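Wuvmont Militaria Reproductions - Workshop Log
March
Posted by Lenuța Mocanu

Ticket: Reproduction escape map (rayon, printed both sides) - reverse side drifting out of register
Status: Closed, grudgingly

Reported by: Judham Aviation Museum shop

What the customer said: "The back doesn't match the front." I wrote back to say that it isn't supposed to, as the front is one country and the back is another. They wrote back to say they knew that, thank you, but the border on the reverse was sitting a good way to the left of the border on the front and their visitors were holding it up to the window and remarking on it. Fair enough. Sent them a returns label.

First look. Three maps came back, folded into the sort of tiny square that a wartime navigator might have managed with a Messerschmitt behind him. Ironed them. Judham were right. On the worst one the reverse is out by 11 mm at the top and hardly at all at the bottom, so it isn't a plain sideways shift. Something is turning.

Checked the original. We work from a piece lent by a collector in Kudcombe, and it lives in a flat drawer between acid-free sheets, where it is treated better than I am. The original is out as well, by a millimetre or so. They were printing in a hurry. I am happy to reproduce a millimetre of history. I am not happy to reproduce it 11 times over.

Try 1: blame the artwork. Opened both files and laid one over the other. Corners agree, registration marks agree. Put the files away and apologised to them.

Try 2: blame the cloth. The new roll is from Hermans, and it is slightly heavier than the last. Printed 10 from the new roll and 10 from the stub end of the old one. Both lots drifted. The new roll drifted in a slightly more expensive way. Rang Hermans anyway to ask about shrinkage and was told to let the cloth rest overnight before the second pass. I said I would like that for myself.

Try 3: let the cloth rest overnight. Did so. Next morning, 8.30, printed the reverses. Better at the left edge, worse at the right. Went for a walk round the car park.

Try 4: read the manual. The section on double-sided fabric is half a page long and begins "Double-sided fabric is not recommended." We've been doing it for years on this press, so either the manual is cautious or we've been lucky.

Try 5: look at the actual machine. The cloth goes through stuck lightly to a carrier sheet. For the reverse we peel it, flip it and stick it down again against a steel stop bar. Put a straight edge on the stop bar. The bar isn't straight to the bed. One of its two screws had worked loose, and every time a sheet was pushed up against it the bar gave a little at that end. The more sheets in a batch, the further it wandered, and this explains why my first proof was lovely and the museum got the ones from the end.

Fix: tightened the screw. It came loose again after 20 sheets. Took it out, found the thread was worn, fitted a slightly longer one with a spring washer. Squared the bar with the big set square and scribed a line on the bed so the next person can see at a glance if it has moved. The next person will be me.

Test run: 70 sheets, both sides, no stopping. Measured the first, the last and a handful from the middle. All within a millimetre, a match for the men who did it by the thousand with a war on. Washed two, because somebody always washes one. They came out the same size as each other, if a touch smaller than before. 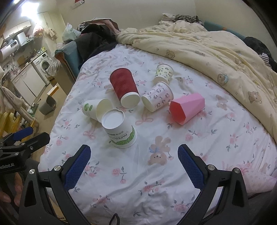 Can the drifted maps still be sold?
As seconds, with the fault stated on the label and no certificate in the wallet. The certificate says "faithful to the original in every particular" and I would have to sign it.

Replacements for Judham: packed flat this time, with a card stiffener and a note asking them not to fold until sold. They asked whether the new ones could be made to look a bit older. I said they could be put in the window.

Left to do:
- Add the stop bar to the weekly checks, after the squeegee and before tea.
- Change the proof routine so that I pull one from the end of the batch as well as the start.
- Return the Kudcombe original. The collector has asked twice, the second time in capitals.
- Order more spring washers. The smallest pack holds far more than I will need in this life.

Closing the ticket. If the reverse wanders again, reopen this one and don't start a new one, or we'll be blaming Hermans all over again.

L.M.

Recent tickets
Navigator's pencil: paint flaking at the ferrule
Ration book cover, wrong shade of buff (again)
Squadron blotter: ink will not blot
Kit bag stencil, letter R filling in
Canvas wallet press stud too modern, says customer

Contact the workshop | Copyright Wuvmont Militaria Reproductions | Back to top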